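The Garkton Road
By Kyriaki Spanos
24 Jan 2019
Print | E-mail

The bus to Garkton broke down 5 miles short of town, and the driver told us to wait. I had a letter from my aunt's lawyer and 200 dollars in an envelope. The house was mine if I got there by noon and signed.

I had not seen it since I was nine.

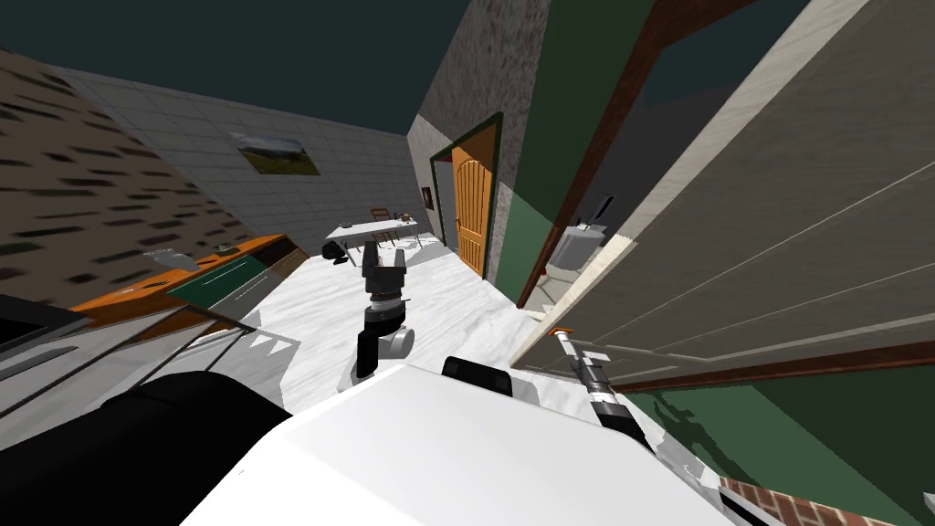
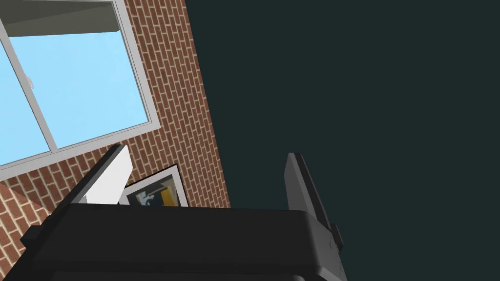

Assefa said we should walk. The driver didn't like that and told him the shoulder was bad past the bridge, but Assefa already had his coat buttoned. I went with him.

We didn't talk much. He asked what I would do with the house and I said sell it. He asked what it was worth. I told him I didn't know – the lawyer had only written that the taxes came to 587 dollars and were late.

"Then you're short," he said.

At the bridge the river was high and brown. I stopped to shake a stone out of my shoe. My aunt used to bring me down there in May to look for turtles, and I had forgotten it until then.

The bus passed us a mile later with everyone on it. The driver didn't slow down. Assefa raised a hand to him anyway, and we kept walking.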